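Kapitel 7
Kleinteile am Arbeitsplatz: ordnen, verpacken, kennzeichnen

Lernziele
Nach diesem Kapitel können Sie
einen Arbeitstisch für Kleinteile einrichten,
Spulen, Beutel und Behälter nach Verwendung sortieren,
ein Etikett vollständig ausfüllen.

7.1 Der Tisch als Zwischenlager

In Werkstätten und Lehrlaboren liegt vieles auf dem Tisch, was dort nur kurz gebraucht wird: eine Spule, ein Beutel mit Ersatzteilen, ein Telefon, ein Werkzeug. Jedes dieser Dinge nimmt Fläche weg. Im Betrieb Vurnier, der uns durch diesen Teil des Buches begleitet, haben die Auszubildenden Mawuli Arthur und Lensa Beyene einen Monat lang notiert, wonach an ihrem Tisch gesucht wurde. Die Liste umfasste am Ende 161 Einträge, davon 60 zu Spulen und Rollen.

Kleine Spulen sind schwer zu lagern. Sie rollen weg, wenn sie auf der Seite liegen, und das aufgewickelte Material lockert sich, sobald das Ende nicht befestigt ist. Stellen Sie Spulen deshalb auf die Stirnseite. Das freie Ende wird eingeklemmt oder mit einem Stück Klebeband gesichert.

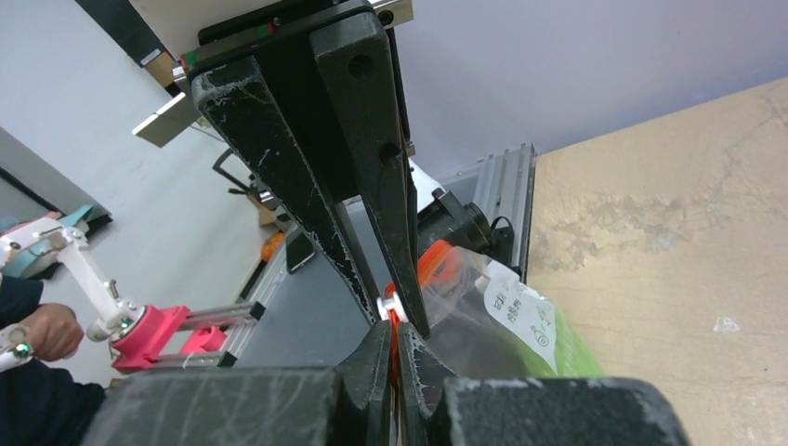 Für lose Teile eignen sich durchsichtige Beutel besser als Schachteln, weil man den Inhalt ohne Öffnen erkennt. Ein Etikett brauchen sie trotzdem. Farbe und Form verraten weder die Artikelnummer noch den Lagerplatz, und zwei ähnliche Teile werden leicht verwechselt. Bei Vurnier stehen auf jedem Etikett die Bezeichnung, die Stückzahl und das Fach. Das Lager führt 2.064 Artikel, 361 davon in Beuteln.

Das Etikett gehört auf die glatte Seite des Beutels und nicht über den Verschluss. Wird der Inhalt gewechselt, wird auch das Etikett ersetzt. Durchgestrichene Angaben sind nicht zulässig.

Merke: Auf der Arbeitsfläche bleibt nur, was für den laufenden Arbeitsschritt gebraucht wird.

Abschnitt 7.2 behandelt die Einteilung der Fächer. Legen Sie dafür eine Skizze Ihres eigenen Arbeitsplatzes bereit und tragen Sie ein, wo Spulen, Beutel und Handwerkzeug zurzeit liegen.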